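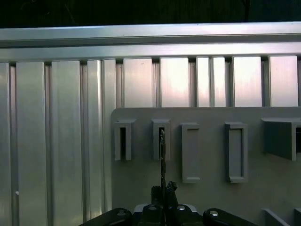 그림 7. 슬롯 삽입 단계의 손목 카메라 시점. 그리퍼가 수직으로 쥔 가는 물체의 위쪽 끝이 회색 고정판의 슬롯에 들어가 있다.

4.3 슬롯 삽입 단계의 접촉 판정

본 절에서는 메모리 모듈을 고정판과 본체 사이에서 옮기는 작업 중 삽입 단계만을 다룬다. 접근 경로의 생성은 앞 절의 Livard 계획기를 그대로 사용하였으며, 삽입 직전의 자세 보정과 접촉 판정을 Kadira 정책으로 대체하였다. 그림 7과 같은 근접 시점에서는 모듈의 옆면이 매우 좁게 투영되므로 물체 윤곽만으로 회전 오차를 추정하기 어렵다. 작업대의 알루미늄 프로파일에서 생기는 세로 방향의 반사광도 슬롯 경계와 비슷한 밝기 기울기를 만들어 에지 기반 정합의 오검출을 늘린다.

이에 따라 정책의 입력은 손목 영상, 고정 카메라 영상, 손끝의 상대 자세로 구성하였다. 두 영상은 서로 다른 인코더로 처리한 뒤 특징 수준에서 결합한다. 손목 영상은 슬롯과 파지부의 상대 위치를, 고정 영상은 본체와 고정판의 배치를 추정하는 데 주로 기여한다.

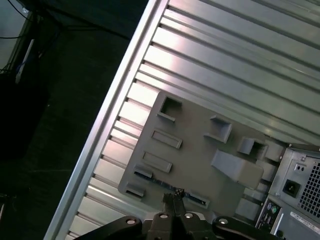
접촉 판정에는 약 700 ms 길이의 이동 창을 적용하였다. 창 안에서 손끝의 진행 속도가 감소하고 횡방향 변위가 임계값 이하로 유지되면 삽입 중으로 분류한다. 진행 속도만 감소하고 횡방향 변위가 커지는 경우는 슬롯 테두리와의 충돌로 보고, 모듈을 삽입축의 반대 방향으로 후퇴시킨 다음 자세 보정을 다시 수행한다. 후퇴 거리는 고정값이며 학습 대상에 포함하지 않았다.

학습 자료는 원격 조작으로 수집한 시연 761건이다. 이 중 700건을 학습에 사용하고 나머지는 검증에 사용하였다. 검증 자료의 본체 위치와 방향은 학습 자료와 겹치지 않도록 나누었다. 파지 단계에서 모듈이 미끄러진 시연도 제외하지 않았는데, 이러한 시연에는 후퇴와 재정렬 동작이 포함되어 있어 충돌 분류기의 학습에 필요하기 때문이다. 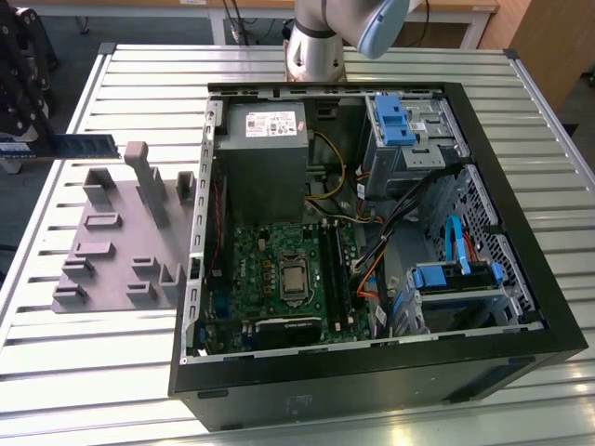
비교 대상은 손목 영상만을 입력으로 하는 정책과 Ghaffari 정합 모듈을 결합한 위치 제어기이다. 손목 영상만을 사용한 정책은 그리퍼가 슬롯에 가까워진 뒤에는 제안 방법과 유사한 궤적을 보였으나, 본체가 기울어져 놓인 조건에서 초기 정렬 오차가 컸다. 위치 제어기는 고정판 위에서는 안정적이었던 반면 본체 내부에서는 케이블에 의한 가림의 영향을 크게 받았다. 제안 방법에서 남은 실패는 대부분 파지 단계의 회전 오차가 삽입 단계까지 보정되지 않은 경우에 해당한다. 파지 오차와 삽입 오차를 분리한 분석은 다음 절에서 기술한다.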